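Practice Writer, Robot Cells (full time, Griltow)
Posted 1 Nov 2021

Broreo sets up and runs small two-arm robot benches for firms that test and assemble electronic parts. We are hiring one person to write, test and maintain the working rules for those benches. The job is based at our shop in Griltow, with regular days at the customer site in Bilthorpe.

What the job is

Our bench handbook has grown to 43 rules. Some were written for older grippers, some repeat each other, and a few are not followed by anyone. You will own the handbook from your first week. You will read it against what operators do at the bench, rewrite what needs rewriting, and remove what no longer applies.

You will report to Marleny Salazar, who runs bench operations. Vaughn Zamora leads the engineering side and signs off on any rule that changes arm speed, grip force or the stop circuit.

The main duties are:

Write setup sheets for each task. A sheet covers how the vise is placed, how the part is held, where cables run and where the arms start.

Keep the marking rules current. Positions on our work surfaces are marked with blue tape, and operators need to know when a mark may be moved and who records the change.

Review stops and near misses with the shift lead and decide whether a rule needs to change.

Check our rules against the published safety standards for industrial robots and keep a record of where each requirement is met.

Train new operators on the handbook in groups of 2.

The bench

Most of your first rules will deal with vise work. The part, the vise and the cables share a small area with the grippers, and the current sheets say too little about clearance.

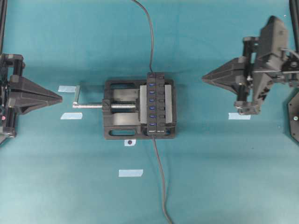
Vise and tape marks on the teal surface, in both photos. 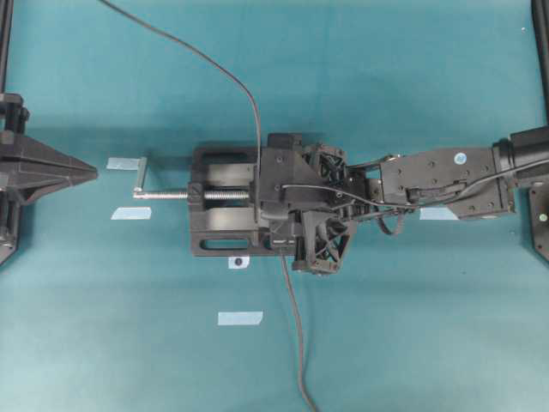 What we need from you

At least two years working with robot arms, CNC machines or similar equipment, as an operator, technician or engineer. A degree is not required.

Writing that an operator can follow while standing at a machine. We care about this more than anything else on the list.

Working knowledge of risk assessment. You should be able to look at a setup, name the hazards and say which ones a written rule can deal with and which ones need a guard or a change in design.

Willingness to be told a rule does not work, and to go back and watch the task again.

Experience with cable routing, fixture design or gripper maintenance is useful. So is Spanish.

Hours and conditions

Forty hours a week, day shift. Twice a month you will overlap with the evening shift so that you see how they use the handbook. Safety shoes and glasses are supplied. You will be on your feet for part of most days. Travel to Bilthorpe is paid, including time on the road.

The post is permanent after a trial period. We would like the full revision of the handbook finished by the end of August.

How to apply

Send a resume and one writing sample to the hiring desk, quoting reference 3704. The sample should be a procedure, work instruction or safety rule that you wrote yourself, no longer than 2 pages. Take out any customer names before you send it.

Applicants we want to meet will be asked to spend a paid half day at the Griltow shop. You will watch a vise task being run, then write a one-page setup sheet for it. An operator who has not seen the task before will try to work from your sheet, and the two of you will go over it together afterward with Marleny Salazar.

We reply to all applicants, whether or not we ask them in. Questions about the job can go to the hiring desk under the same reference number.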